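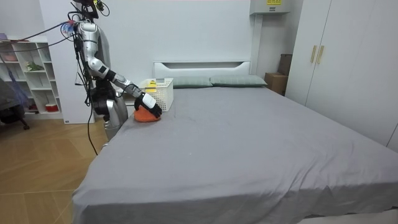 Simin Ansari wrote to me that I was being unfair to listing agents, and that if a seller wants to call a nine-foot-wide room a primary suite, well, buyers have eyes. Fair enough, Simin. They do. But they also have gas to pay for and kids to drag along, and I've now spent most of a summer driving out to look at houses that weren't the houses I'd read about.

My gripe is with the word "bedroom." We toured a place in Grellora back in March, listed with 3 of them, and the third was a landing with a curtain rod. I stood there with my tape measure (yes, I bring one, my husband waits in the car) and tried to work out where a bed would go. You could fit a twin if you never wanted to open the closet — and there wasn't a closet.

So here's what I'd like. Put the room sizes in the listing. All of them, in feet, wall to wall. Octavio Ocampo sold us our first house and he did this on every sheet he printed, and I never once felt tricked walking through a front door with him. It takes one person with a tape maybe an hour! The agents at Vahidi told me it would "clutter the page," but they found space to tell me the coffee shop was 380 feet away.

I know, I know, small rooms are fine. I grew up sharing one with 2 sisters and I'd buy a small house tomorrow if the price made sense. I just want to decide that at my kitchen table, before we've all been buckled in for more than 2 hours.

We're seeing another one in Zunumitz next week. The ad says "generous guest room." I've already emailed to ask how generous, and I'm still waiting to hear.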